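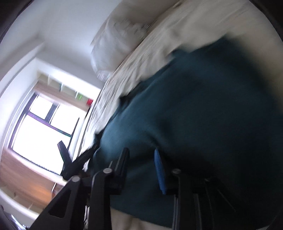 About Erton

Erton records household handling tasks for robot training. Operators work in furnished rooms with hand-held grippers, and each demonstration is logged from start to finish. Cloth on beds makes up much of the current work.

The company was set up in March at Oldale and has 13 operators and 2 engineers. Remote control sessions are run separately, under the Zaketti project.

Page revised November 2020.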